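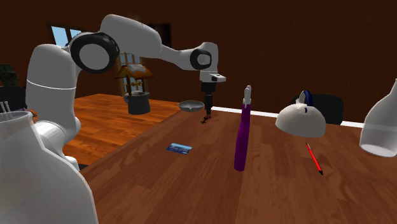

Robots & Automation / Threads

OK so a bunch of you asked how the arm budget is going, so here's the whole saga in little pieces. Grab a coffee, this one runs long.

Quick recap if you're new here: I run a tiny repair and packing shop called Batlow. I want one arm on one bench to pick up small stuff and put it somewhere else. That's the whole dream!

I've been doing all my planning in simulation first, and I cannot recommend it enough if you're broke like me. You get to try a white arm with a black two-wheels-on-a-shoestring budget behind it and nothing gets dented.

My test bench is a long wood table with the kind of junk that ends up on every table I own. A purple spray bottle, a red pen, a little blue card, a lamp. I didn't want a nice clean bench because I've never had one in my life.

And the job is the boring one: get the gripper over a small black thing on the tabletop, fingers pointing straight down. If it can't do that next to a tall bottle, I'm not paying for it.

Now the money part, which is what you came for.

I started in January with a spreadsheet that had one line in it. "Arm." I was so proud of that spreadsheet (it was useless).

Total I'm allowed to spend this year on extras, meaning everything that isn't the arm itself: $2,000. I'm leasing the arm from a place called Verkard, so that's a monthly thing and lives on a different tab.

First extra: the gripper. Sedia quoted me $575 for one with narrow fingers. I'd been looking at a fatter, cheaper one and then I ran it in the sim and it bumped the bottle every single time. So narrow fingers it is, and there goes $575.

Second extra: the stand and mounting. $500. I fought this one hard! I wanted to bolt the base to the table I already have. Then I leaned on that table and felt it move, and I stopped fighting.

Third: spare fingertips. They're $30 a set and they're going to wear out, everyone I asked told me so. Buying two sets up front. Put consumables in your budget, people. I left them off completely the first time around.

So that's $1,135 gone and I haven't bought a camera, a guard, or a single cable yet. The leftover is $865 and I'm guarding it like a dragon.

Things I moved around in the sim before I'd settle on a layout: the base, mostly. I kept wanting it in the middle of the long side because it looked cool there. Off toward the left works better for me, reaching across, and then I still have the right half of the table for my own hands.

Also put your tall stuff in the sim!! My first version had only flat things in it and the arm looked like a genius. Add a jar, add a lamp, and suddenly the elbow needs a lot more thought.

Somebody asked why I don't just buy used. I looked! Gashaw had a used arm listed and the price was lovely, but it came with no controller and no paperwork, and by the time I'd added those back in I was over what the lease costs me in a year. Maybe next time.

Somebody else asked about service plans. Still going back and forth. Verkard includes one visit in the lease and wants extra for anything past that. My gut says skip it the first year and keep part of the $865 for a bad day. Tell me if that's dumb.

Questions I wish I'd sent to every seller on day one: What's NOT in the box? Does the price include the mounting plate? How long to get a replacement part? Who do I call at 7 pm?

That last one got me some very quiet emails.

Oh and floor space. Measure the arm stretched all the way out, plus you, plus your chair. I measured the base and called it a day, and then had to redo the whole plan and shove the table over.

Next up is picking a camera, and I have two tabs open and strong feelings about neither. If you've mounted one over a dark wood bench, tell me how you handled the shadow under the gripper. I'm all ears.

Will post the updated spreadsheet once the stand is ordered. It has a lot more than one line now.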